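Getting White Rings and Haze Off a Wood Table

Posted Sunday, February 15, 2026
Filed under: Furniture care

A white ring on a table is moisture trapped in the finish. A black or dark gray ring has gone through the finish and into the wood. The steps on this page are for white marks only. Dark marks usually mean stripping the top, and I cover that on a separate page.

Find out what finish you have

Pick a spot underneath the top or on the inside of a leg. Put a drop of denatured alcohol on it and wait a minute. If the finish goes sticky, you have shellac. If nothing happens, try a drop of lacquer thinner in a different spot. Lacquer goes soft. Polyurethane and most factory finishes made in the last few decades won't react much to either one.

Write down what you find and tape the note under the table. I have done this test three times on the same Wernley side table.

What you need

Clean white cotton rags, no dye
An iron with the steam turned off and the tank empty
Petroleum jelly
Rubbing alcohol, 70 percent
Paste wax (I use Pistov neutral, any clear one will do)
Superfine steel wool, 0000 grade

Start with the mildest method and stop as soon as the mark is gone.

Method 1: Petroleum jelly

Dust the table. Rub a thin coat of jelly over the mark, going a little past the edge. Leave it overnight. Wipe it off in the morning with a dry rag and look at the spot from a low angle with a lamp behind it. A faint ring may need a second night. If two nights make no difference, a third won't either.

Method 2: Dry heat

Set the iron to its lowest setting. Fold a cotton rag once and lay it flat over the mark. Press the iron down for five seconds, lift, and check. Repeat up to ten times, and let the wood cool for a minute after every third pass. Don't slide the iron and don't leave it sitting.

A hair dryer on low also works but takes longer. Keep it moving, six inches off the surface. Skip heat altogether on veneer that is already lifting. The glue under it can let go.

Method 3: Alcohol

Dampen a rag, then wring it until it feels nearly dry. Drag it across the mark in one light stroke, like dusting. Wait for the surface to dry before the next stroke. Five or six strokes is plenty. Do not use this on shellac unless you are ready to redo the whole top.

Method 4: Steel wool and wax

Put a dab of paste wax on the steel wool and rub with the grain, using the weight of your hand and no more. Wipe every few strokes to see where you are. This leaves a duller patch, so you will need to do the rest of the top the same way to match. Let the wax haze over and buff with a clean rag.

I had to go this far on a Boditz dining table with a ring from a soup pot. The ring came out and the shine dropped a little over the whole top.

Keeping the marks from coming back

Wax the top twice a year. I do mine in September and again in spring. Use coasters under anything cold and a trivet under anything hot. Felt pads on the bottoms of vases and canisters help with scratches but hold water if they get wet, so check them. Anything that stays on the table all the time should be lifted and wiped under when you dust.
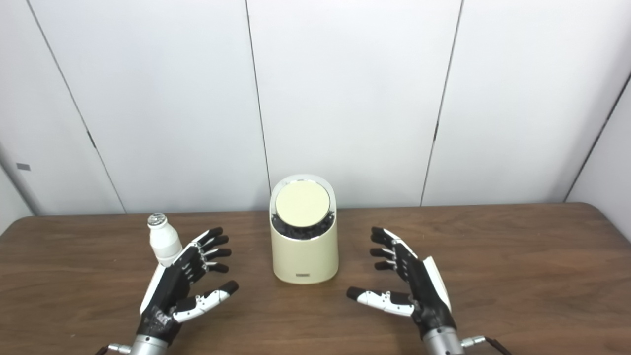

Harish Garg: I tried the iron on a ring that had been there since we moved in and it was gone after seven presses. Mine left a slight cloudy spot about the size of a quarter where I think I held it too long. Will wax take care of that, or do I need to go back to the jelly?

Reply: Try the jelly first, one night. If the cloud is still there, do a few more presses, three seconds each, and let it cool completely before you wax. Wax on top of haze makes it harder to get at later.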